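I have a theory about queues, and it has been growing on me since I got back from Gulleck in February. My theory is that every place has a secret agreement on how close you're allowed to stand to the person in front of you, and that you only find out what it is by breaking it.

Where I grew up, the gap is about one shopping cart. Doesn't matter if you have a cart. You leave the space for one anyway, and if somebody closes it up, you get that little prickle on the back of your neck, and you start shuffling forward into the person ahead, who then gets their own prickle, and so on all the way up to the counter. I'd never thought of this as a rule. I thought it was just standing.

Then I spent a morning in the post office in Gulleck with one padded envelope. I took my place, left my usual cart of air, and a woman walked calmly into it. Fine, I thought, she hasn't seen me. I left another gap. A man with a tube of posters took that one. By the time I understood that my gap was being read as "I'm not in this line, I'm only looking at the stamps," there were 8 people in front of me who hadn't been there when I came in, and every one of them was perfectly polite about it! One even smiled at me. I think she felt sorry for me, standing around all alone near the greeting cards.

So I closed up. And I mean really closed up, coat against coat, close enough to smell the man's cough drops. And the strange thing is that it worked right away. People started talking to me. I got asked where I was sending the envelope and whether I'd insured it (I hadn't, and there was some clucking over that). At home I could stand in lines for a year and not get that much conversation.

I wrote a bit about this in the last issue, which now goes out to over 1,000 of you, and I asked for your own line stories. I got 144 replies. I've been reading them in the evenings with a pot of tea, and I'm sorry if I haven't written back to you yet. I'm slow, but I'm getting there.

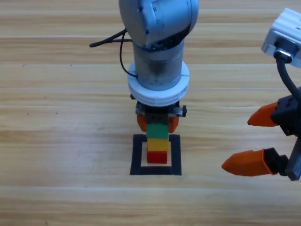

Ambaye wrote that I had it all wrong about distance, and that what matters is whether people look at each other when they join. In the bakery line back home you're expected to ask out loud who's last, somebody raises a hand, and from then on you can wander off, sit on the wall, or go next door for a newspaper, and your place is safe as long as the person before you knows your face. The line is there even when it doesn't look like one.

I love this so much. I'd heard of asking who's last, but I had always pictured people then standing behind that person, in order, like sensible adults. The idea that you could have a whole line made of people leaning on different things, all holding it in their heads, is kind of wonderful to me. It would also make me very nervous. What if the person before me goes home? Do I inherit their spot, or do I fall off the end of the chain? If anyone knows, please write in, I've been lying awake over it.

A good few of you brought up number tickets, and there the mood turned sour fast. I'm with you. The tax office in Moslow has a ticket machine by the door, and last time I pulled number 128 while the screen was showing a number from some other series entirely, with a letter in front. We all sat there in rows, staring at the screen, each of us in our own little bubble. It's fair, I suppose. But I didn't learn one thing about anybody in that room, and when my number came up I felt like I'd won something, and then remembered it was taxes.

My favorite reply was about letting people go ahead of you. At home, if I have a full basket and you have a carton of milk, I wave you through, you say "oh, are you sure?" and I say of course, and we both feel nice for the rest of the afternoon. One reader tried this on vacation and the man with the milk was deeply offended. He thought he was being hurried along. He went and got more groceries!

Next month I want to do doors: who holds them, for how long, and how far away a person can be before holding one open becomes a kind of threat, forcing them to jog. I have strong feelings about the jog. Send me yours by hitting reply, same as always.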